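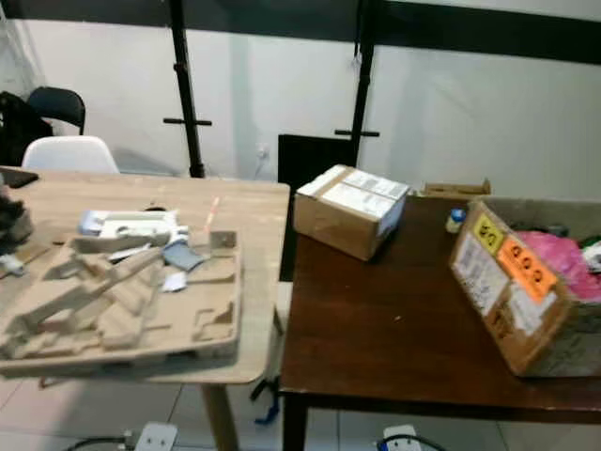 Moulded pulp trays and whether they can be kept for a return shipment: I have been asked this twice off-list and would like to answer once, on-list. A tray can be reused if its ribs are still stiff and its outer rim is not bent, and most rims get bent on the bench, in the first few minutes after unpacking. The large beige tray on the light table is resting the wrong way for long-term keeping, tilted and with part of it over the front edge, so that whatever is lying in and on it bears on the rim at the point of contact. For a few minutes this does no harm. Left over a weekend, pulp creeps, and a tray that has crept will not seat in its carton again.

Luminița Manole, 02/02/2020
Re: Keeping inner packaging -- what and how long
To: Gendero stores and benches list

Stanciu wrote:

> All,
>
> Stirmont have started refusing returns that are not in the original inner
> packaging. Their wording is "original or equivalent", but in practice the
> person on the goods-in desk decides what is equivalent, and bubble wrap in a
> plain carton has been sent back to us at our cost.
>
> At Fivville we have been flattening everything on the day it arrives. The
> racking is full and I don't want to give another bay over to cardboard. Can
> those of you who keep packaging say:
>
> a) which parts you keep, and which you throw away at once
> b) how you know, months later, which tray goes with which carton
> c) how much room it takes
>
> I am also interested in whether anyone nests the pulp trays. Ours come with
> different pockets and they don't seem to stack properly.
>
> Stanciu

Taking these in the order that suits the bench, with (c) last.

1. Before anything comes out

Open the carton from the labelled face where you can, and slit the tape without cutting through the labels. The shipping labels are the only part of the outer packaging that ties it to a consignment. If the carton is going to be kept, leave them on. If it is going to be flattened, the labels get photographed first and the picture goes in the folder for that delivery. A second label stuck half over the first is common, and both need to be legible in the photograph. Peeling them off takes the top layer of the board with it and you end up with neither a label nor a sound carton.

Put the carton on a different surface from the contents. We use a second table beside the bench, the dark one, which is a little lower. The carton stays closed once it is empty. An open carton collects offcuts, and I have had to go through a bin bag for a label card that went in with them.

Write the delivery number on the underside of each tray as it comes out, in pencil. Marker soaks in and spreads, particularly on the rougher grades. This is most of the answer to (b). The rest is that the same number goes on an inside flap of the carton, where a courier will not read it as an address.

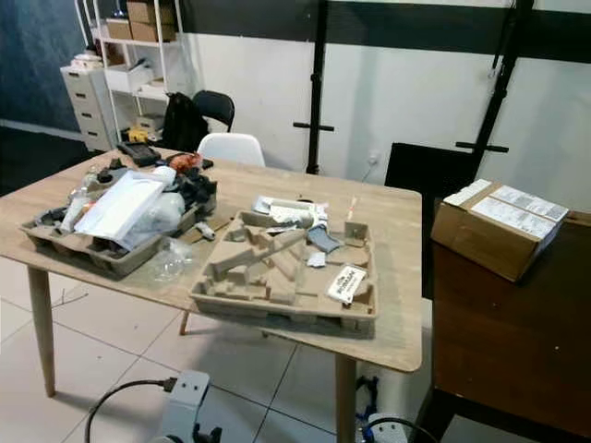 2. Sorting on the bench

Two trays side by side is the normal state of our bench halfway through a job. They are commonly different grades even when the goods are related -- a grey one and a beige one in this instance -- and they should be treated as different items with different pockets. Do not try to make one do the work of the other.

The rule we settled on is that one tray may be used as a catch-all and the other may not. The left-hand tray has become the heap: paper, a clear bag, black plastic parts, a white cylindrical item at the back. That is acceptable provided everyone knows it is the heap. The right-hand tray should hold only what was found in it. It holds few things now, and the card with the black printing in the front compartment should stay where it is until somebody has read it against the delivery note. Printed cards are the items most often thrown away by mistake, and the item that Stirmont's desk asks for first.

Loose film goes on the table and not into either tray. Once it is bunched up in a compartment it hides small parts, and small parts are then tipped into the recycling with it. Our bench has a crumpled piece in front of the left tray, which is the correct side of the rim for it. When the trays are empty, feel the film by hand along its whole length before it is binned. Do the same with any clear bag, and open it at both ends if it has been cut.

Flat bits of card that turn up between trays need a decision at the time. Some are spacers and some are only flap trimmings. If the card has a crease or a slot that matches something in the carton it is a spacer and gets the pencil number. If it has neither, it is waste. Leaving it on the table for the next person to decide is how we came to have a drawer of unidentified card.

Devices with a screen, and anything else with a battery in it, come off the table before sorting goes any further. There is a black handheld one near the back edge behind the left tray, and it ought to be on a shelf. It is easy to sweep things off a back edge when lifting a tray, especially a deep one, where you can't see past the ridges.

3. What to keep and what to let go

Keep: pulp trays, matched spacers, printed cards, and any bag that was closed with something better than tape.

Keep until the return period has run out, then recycle: the outer carton, if it came through undamaged. A carton with a crushed corner is no use for a return and can be flattened on day one.

Let go at once: stretch film, tape, torn paper, cut bags. Scraps of white paper under the parts are usually only interleaving, but turn them over before they go. I have found a serial number on one.

Foam or folded sheet is a case on its own. If you can't tell by looking whether a small piece is foam, a bag or a wipe, it goes in an envelope with the delivery number and is looked at again when the goods are assembled. There is a grey-blue piece on the beige tray that I would put in that class.

4. Nesting

Trays from the same mould nest. Trays from different moulds do not, and forcing them splits the ribs. The test is to offer them up without pressing. If the gap at the rim is more than 10 mm anywhere, they are not a pair, and should be stood on edge next to one another.

Long diagonal ribs are the awkward feature. A tray with one will nest in one orientation only, and turned end for end it will rock. Pencil an arrow on the underside, pointing the same way on each tray of a set. A squared-off notch in the rim is a help here, as it gives you something to line up without having to look inside.

Store them with the ribs upright and nothing on top. Keep them off a concrete floor and away from an outside wall. Pulp takes up damp from the air, swells very slightly, and the pockets then grip the part too tightly. A tray that has been damp and has dried out again is usually smaller than it was. Check it with the part before you rely on it.

5. Room

On (c), the figures from our own store, taken in November: 32 trays kept, of which all but 3 were nested or stood on edge in open crates of 70 litres. The remainder were too long for a crate and went on top of the racking. Cartons are the real consumer of space, and I see no way of getting it down other than flattening those that can be re-erected with fresh tape. A flattened double-wall carton loses some strength at the creases. For a light consignment I don't consider that a difficulty, though Stirmont may.

If Fivville has no bay to spare, I would keep the trays and cards and flatten every carton. "Equivalent" is easier to argue about an outer carton than about a fitted tray. A plain double-wall carton of the same internal size, with the original tray in it, has been accepted from us each time.

6. Things I don't have an answer for

Whether a tray with one broken rib is "original packaging" in Stirmont's sense. I have asked them and had no reply. Until I do, I am keeping broken trays if the break is away from the part, and marking them with a B beside the delivery number.

Whether pulp can be repaired. PVA and a strip of brown paper holds on the bench, but I have not sent one out like that.

Whether the trays may go in with ordinary card for recycling. Ours may, once any tape is off. Yours will depend on the contractor, so ask before you put a crate of them out.

Stanciu -- if you can let me have the internal sizes of the cartons you have already flattened, I will see which of our spares would fit. Depth matters more than the other two, as the tray has to be held down by the lid or by a spacer.

Luminița

Previous message | Next message | Thread | Author | Subject | List home
Last updated: Sunday evening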